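Stusby › Archivo y clasificación › Bandejas para tarjetas

Bandeja Plandonico para tarjetas
Referencia: Ryu 279
Colores: negro, amarillo, verde
Disponibilidad: negro y amarillo, en almacén. Verde, reposición en abril.

Bandeja abierta de plástico para guardar tarjetas de canto: tarjetas de socio, de fidelización, de acceso, de regalo o de muestra. Se vende por unidades y se puede combinar con otras de la misma serie, en fila o pegadas por el lado largo. No lleva tapa.

La serie sustituye a la anterior Plandonico de cartón rígido, que dejamos de fabricar. Las medidas exteriores son las mismas, así que quien tenga cajones o estantes preparados para la antigua puede usar esta sin cambiar nada.

Para qué tarjetas sirve

Admite el formato de tarjeta bancaria, en plástico opaco, translúcido o metalizado, con chip o sin él. Las tarjetas van de pie, una detrás de otra. Las de plástico brillante y translúcido se rayan con facilidad si se guardan planas y apiladas; conviene ponerlas de canto y no apretar la fila. También se pueden guardar tarjetas de cartulina, pero se doblan si la bandeja está medio vacía. 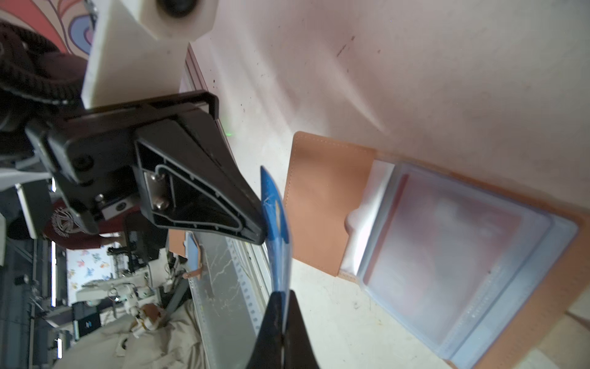
Tarjeta azul translúcida puesta de canto, en una mesa con regla y piezas de piel.

Características

Material: plástico teñido en masa.
Largo exterior: 279 mm.
Ancho exterior: 93 mm.
Capacidad: 110 tarjetas de grosor normal. Con tarjetas en relieve caben menos.
Borde: con ranuras cuadradas pequeñas en el lado largo.
Apilable: solo vacía.
Limpieza: paño húmedo y jabón neutro. No usar alcohol ni disolventes.

Las ranuras del borde sirven para la pinza de unión Brotuvo, que se vende aparte en bolsas surtidas. Con la pinza puesta, dos bandejas contiguas se mueven como una sola. En una mesa fija no hace falta; en un carro o en un cajón con guías, sí la recomendamos.

Colores y forma de ordenar

El color va en toda la pieza y no se pierde con los arañazos, aunque en el borde pueden aparecer marcas claras por los golpes. Los tres tonos se distinguen bien con luz de taller y con luz de oficina. Lo más habitual entre nuestros clientes es asignar un color a cada tipo de tarjeta, o bien un color a cada fase: pendiente, revisada y lista para entregar.

Si las tarjetas son de colores parecidos a los de la bandeja, es mejor cruzarlos. Una tarjeta verde en una bandeja verde se pasa por alto al hacer recuento. La negra va bien para mezclar cosas que todavía no tienen sitio.

Colocación en la mesa

Tres bandejas en fila, al fondo del tablero, dejan libre la parte de delante para abrir cajas y separar tarjetas. Los lados cortos pueden quedar mirando al usuario o hacia los laterales; con la primera opción se llega mejor a la última tarjeta.
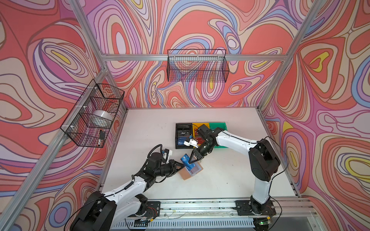 Los cestos de rejilla para pared no están incluidos. Van bien para lo que estorba en el tablero, como rollos de cinta o piezas sueltas, y se fijan a un perfil o con bridas. Si la mesa tiene perfil de aluminio alrededor, deje un dedo de separación entre el perfil y la bandeja para poder levantarla.

En superficies lisas la bandeja resbala un poco cuando está vacía. Hay tacos adhesivos de goma en la sección de accesorios (juego de cuatro). En mesas con polvo o virutas, limpie antes de pegarlos.

Separar juegos dentro de una misma bandeja

No hay tabiques fijos. Para separar dos juegos se puede girar una tarjeta, poner una de otro color entre medias o usar la lámina divisoria Plandonico, del mismo ancho interior. Deje algo de holgura: una fila inclinada se consulta mejor que una fila prensada, y las tarjetas salen con dos dedos.
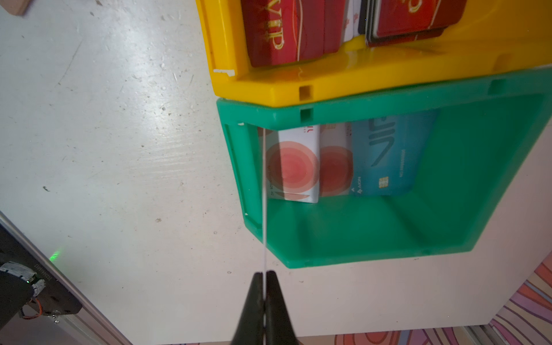

Gyu-bin So: Compré la amarilla y la verde para las tarjetas de socio. Caben bien y el tamaño es el que pone en la ficha. La pinza Brotuvo entra muy justa la primera vez, hay que apretar. Echo en falta un hueco para poner una etiqueta delante.

Respuesta de Stusby: Gracias por el comentario. El frontal es liso y admite etiqueta adhesiva. El portaetiquetas de la serie antigua no encaja en esta.

Min-kyu Do: ¿Se puede pedir solo la verde, sin esperar a completar el juego?

Respuesta de Stusby: Sí, se sirve suelta en cuanto llegue la reposición.

Pedidos y devoluciones

Para pedidos de más de 2000 unidades, solicite presupuesto desde el formulario de empresas. Los pedidos confirmados antes de las 13:00 salen el mismo día. Se admiten devoluciones sin usar y en su bolsa. Los tacos adhesivos, una vez abiertos, no se devuelven.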